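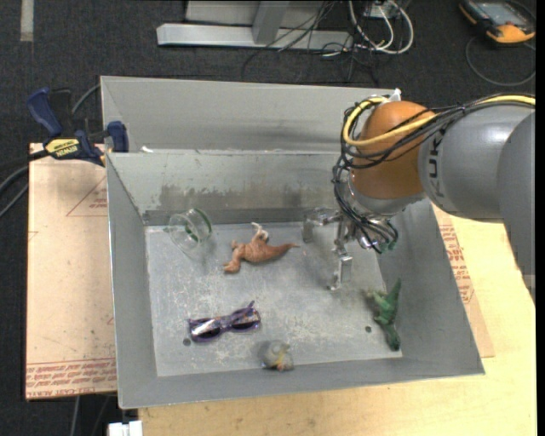 New record out this Wednesday from the Kofi Issahaku Trio. It's called Flultier, and it's his third as a leader. Kofi on piano, Tín Khương on bass, Khoa Khổng on drums.

Six tunes, 43 minutes. Four are Kofi's, one is Tín's, and the last is a slow blues the three of them worked out at soundcheck in June and never gave a proper title. It's listed as "Blues, Last Set."

I've played it three times now. The opener takes a while to get going, but the second tune, "Kurkex," is the one to start with. Fast head, short solos, Khoa on brushes the whole way -- I don't hear that much at this tempo.

Vinh Hoàng sits in on tenor for "Châu." He stays low on the horn and leaves most of the room to the bass. Tín's solo there is my favorite thing on the album.

The sound is dry and close. You can hear the piano pedal on the ballad, which will bother some people. It didn't bother me.

One complaint: the fade on track five. They were still playing well and it just drops out.

It's on the Fotent label, CD and download, no vinyl yet. Thư Từ wrote the liner notes and they're worth reading -- she covers the years Kofi spent playing hotel lounges before the first album.

They play two sets on Wednesday, the first at 8. I'll be at the late one.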